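Planner notes, mostly for me

Back on the Zunda branch this afternoon after far too long away from it. Kettle on, door shut, no meetings.

So the grasp planner. Old version picked the approach angle first and then asked whether the wrist could get there. Daft order. Half the candidates got thrown away after we'd already paid for them. Swapped it round in March, reachability first, and the candidate list went from 1,148 down to 200 for the same part. Planning feels snappy now. Should of done it a year ago.

Collision margins next. Yufang Peng wanted one number for everything, I wanted one per part type, we argued and I lost, then she changed her mind over lunch. Per part it is. Config file is ugly but it reads ok.

Bits still broken:

- the Plalton viewer draws the gripper mesh mirrored if you load it before the arm
- hand-eye calibration drops its last sample, every time, no idea why
- timeout is 40 ms in the code and 22 in the docs. Docs are wrong

Perception is the harder half. A motherboard is a horrible thing to segment, everything is a small rectangle next to another small rectangle, and the memory slots look like the expansion slots once the blur gets in. I've been feeding wrist views through the new Isness filter and checking the masks by hand. Slow going.

Two wrist views, fingers up by a green strip of circuit board in the first, over the CPU socket in the second:

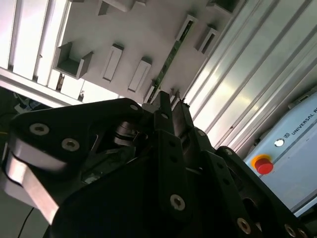
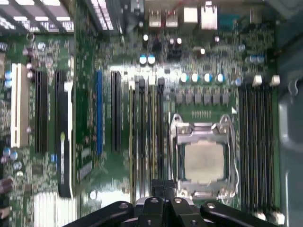 Still to do

Merge the margins branch. Write teh test for the mirrored mesh. Ask Stamatopoulos whether they still want the logs as CSV or if we can finally drop it. And tidy the launch files, there are three that do the same thing and I only remember which one works by the spelling mistake in its name.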